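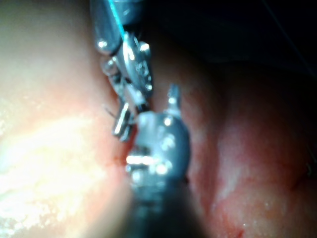 Cloststead's new hospital wing held its open day on Thu 30 January, and I went to find out how patients are meant to get there. The letter through our door promised 'better access for all', which is a large claim for a building at the top of a hill with one bus an hour. I can now tell you that the jaws of a surgical instrument have tiny serrated edges, and that the rivet heads in its wrist shine nicely under a light. I can't tell you when the last bus leaves, as the timetable board was blank.

The car park has 200 spaces, 60 of them for staff. The leaflet says the wing will see 1,122 patients a week. Perhaps that works if everyone is in and out quickly, but I have sat in the old clinic for most of an afternoon and have my doubts. Payment is by an app called Podix – no coins, no cards – and the woman ahead of me at the machine gave up and went back to her car.
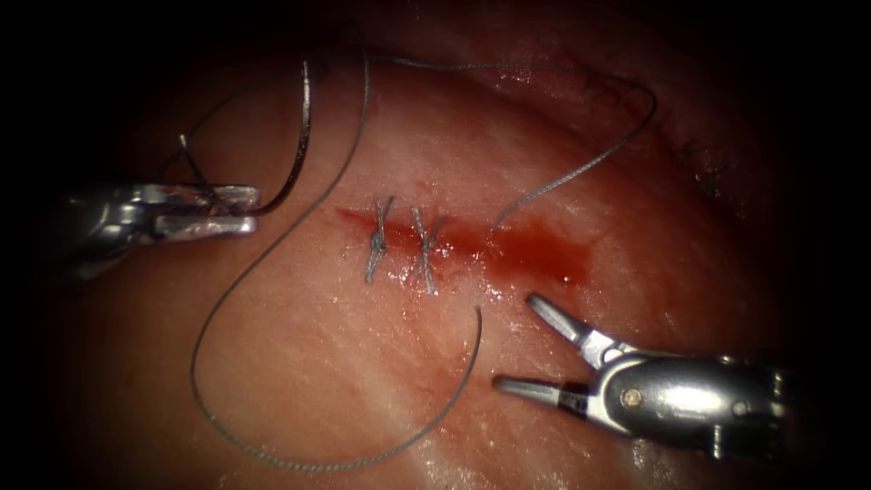 I asked at the desk about the shuttle from the railway station. It is 'under review'. It was under review last January too, when the plans were in the library. The walk took me almost 20 minutes, uphill, with no bench and a stretch of missing pavement by the Mimex warehouse.

The café is run by Qaisi and the soup was good. The toilets are well signed. I left at four and waited at the stop with five other people, two of them on crutches, until somebody's daughter came and gave three of us a lift down.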